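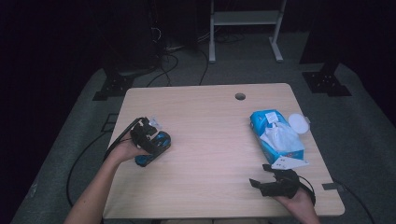

4.2 The Hand-Held Kit in Use

We were glad to have the Dendbridge kit for a full season, and we came to like it a good deal, though it took some patience at first. It is sold as a pair of hand-held grippers, and the person wears no glove, so the fingers stay free to shift their hold whenever they tire. Each of our operators recorded 200 demonstrations in sittings of 30 minutes, and most of them told us they had stopped thinking about the tool by the second sitting.

Figure 3. One gripper closed on a small blue and black object, the other open near a package of wipes.

Soft packaging was harder than we had hoped, and we return to it in Section 5. Diane Kennedy kindly repeated the wipes task with the older Jovano pair, and she found the Dendbridge jaws easier to aim at a low angle.

Related articles
Cisternas: a two-handed tabletop task set
Pratimgate gripper review, October update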